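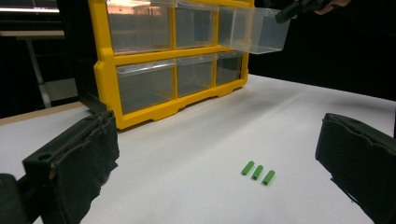

According to a reader of the Walholm preprint, our open-drawer detector is a colour threshold in disguise, and anyone with clear plastic in the lab could have told us so. We take the complaint seriously. Clear drawers return poor depth, and Ticona, the planner we started from, plans as if they return good depth.

4.2 Drawer state from two views

We scored 354 episodes with the Costura state estimator, using the wrist view alone and then adding the head view.
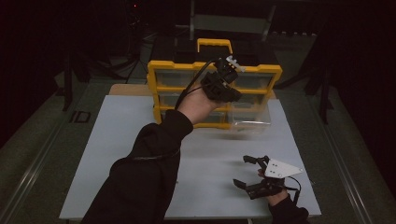 Figure 4. Head view of the organizer with a lower drawer partly out.

Adding the head view changed the predicted drawer state in 187 episodes. We do not read this as an improvement. A changed label is only a changed label, and the hand labels we would need to judge it cover two of the drawer positions. The Endness authors claim that such gaps close with more data. Our July runs gave us no grounds to agree, and we left their correction term out of the controller.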